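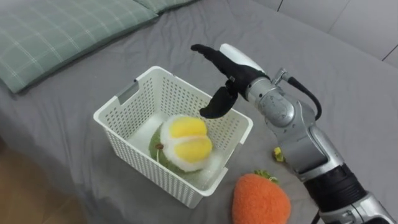

What is Illari, and is it a band or one person?

Illari is a recording name. The singles credit one writer and one singer, and the live shows have had a full band on stage, so both answers get repeated online. I run this page as a listener with a long memory and a low opinion of press releases. Where something comes only from a press release, I say so.

Is "Kendo" really the first single from the new album?

It depends on who you ask. The label, Ikier, called it the lead single when it came out. Then the album track list went up and "Kendo" was at number 34 on the deluxe edition, listed as a bonus track. You can call that a lead single if you like. I'd call it a song they changed their minds about.

Who produced it?

The sleeve says Kofler, and nothing else. Kofler is a production team and it has never said how many people are in it. Fans have been matching drum sounds for months trying to prove that the old engineer from the first record is involved. I've listened to the comparisons on good headphones and I hear two snares that sound like snares.

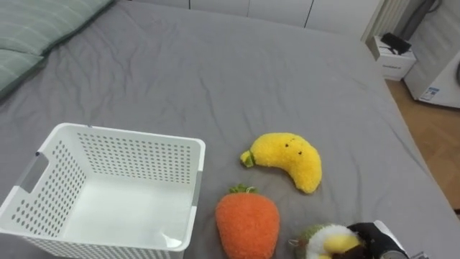
The other theory is that Kofler is Illari working under a second name. That one I can't rule out. The publishing splits would settle it, and they haven't been posted anywhere I can find. If you have seen them, send a scan. A message saying your cousin saw them doesn't count.

How many versions of "Kendo" are there?

Four that I accept:

1. The single version, with the cold ending.

2. The album version, which fades and has a longer second verse.

3. The radio edit, with the whispered intro taken out.
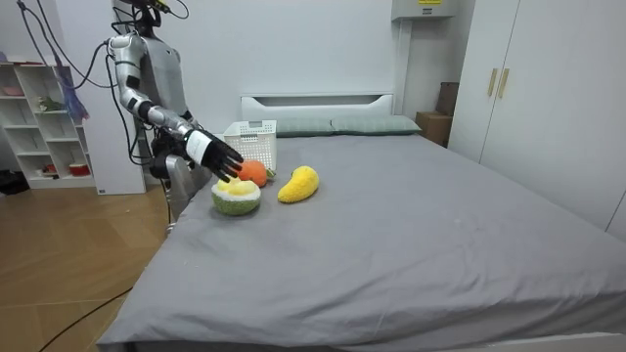

4. The instrumental, sold only as a B-side.

There is also a "studio demo" going around on video sites. It sounds to me like the single version with the highs rolled off and some hiss put on top. The breath before the last chorus lands in exactly the same spot, and singers don't usually do that twice.

Is the 7-inch as rare as sellers claim?

Ikier's press release said 700 copies. My copy is hand-numbered 1072. Either somebody can't count or there was a second batch - take your pick, but don't pay a "one of 700" price. Check the run-out groove before you hand over money, and ask for a clear photo of the number.

Did it chart?

The label says it "topped the charts" and won't say which ones. I've looked through the national lists for every week from release to December and didn't find it. It may have done well on a store's genre list for a day or two. Plenty of records do.

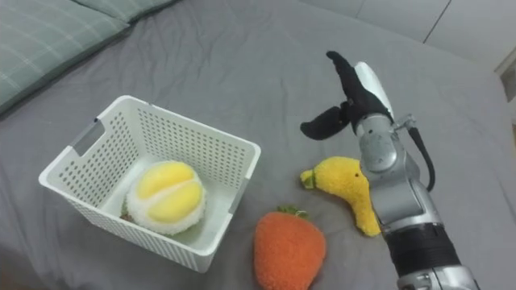
Will there be a tour?

There's a poster with dates and no venues. I wouldn't book a hotel on the strength of that. When tickets are on sale from the venues themselves, I'll list them on this page.

Last checked Mon 30 August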